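February
By Aileen Macapagal

A winter of listening on 80 meters

If you've put off getting back on the low bands, please go and switch the radio on tonight! The evenings have been wonderful. I sat down after supper with a mug of tea, meaning to listen for ten minutes, and when I next looked up it was past eleven and the tea was stone cold.

Our evening net on 3636 kHz has been the busiest I can remember. Rami Chidiac has been running it from his kitchen in Jaldale, and his log for the season now stands at 167 check-ins. A good many of those are people who hadn't keyed a microphone in years. Costel Pavlović came up with a signal so clean that three of us asked what antenna he was using, and the answer was a plain wire from the bedroom window to the neighbor's pear tree (with the neighbor's blessing, he says).

That's what I love about this band. Long winter nights are kind to it, and you don't need a tower. My own wire is lower than it should be and bends around the garage, and I still heard stations on it that I'd only ever read in other people's logs. Daytime is another story, mostly the nearby crowd and whatever the streetlights are putting out, but give it an hour after sunset and the whole thing opens up.

For anyone starting out, spend your first few evenings just listening. Tune slowly. Write down what you hear and when, even the bits you can't make out, and go back at the same time the next night. Lina Nimri did this for a month before she transmitted, and by then she knew half the regulars by voice and walked into the net like an old friend. Her notebook is a lovely thing, all weather and static and little sketches of the moon.

If noise is your trouble, try running the receiver from a battery with the house breaker off. Then put the circuits back on one by one and listen for the one that brings the racket in. Mine was a phone charger behind the sofa. Nour's was the aquarium light, and the fish now have an earlier bedtime.

We'll keep the net going through spring for as long as the band holds up. It opens at 8:30 in the evening, short calls first, then general chat. No need to have anything clever to say, we talk about soup a lot.

Comments

Costel: The pear tree thanks you for the mention. It has lost a branch but the wire is fine.

Nour Salameh: Tried the breaker trick again last night and found a second culprit, the doorbell! Four S-units quieter now.

Lina: Does the net take Morse check-ins? Slow ones?

Rami: Slow ones are the best kind. Send away.

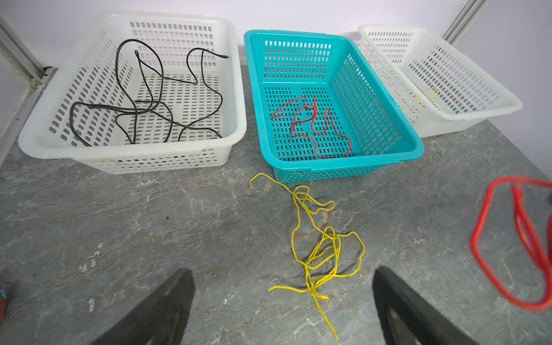 Jaldale Amateur Radio Club | Low Bands Group

Wire and cable to share, baskets on the floor by the wall. Ask Rami if you're after a longer piece.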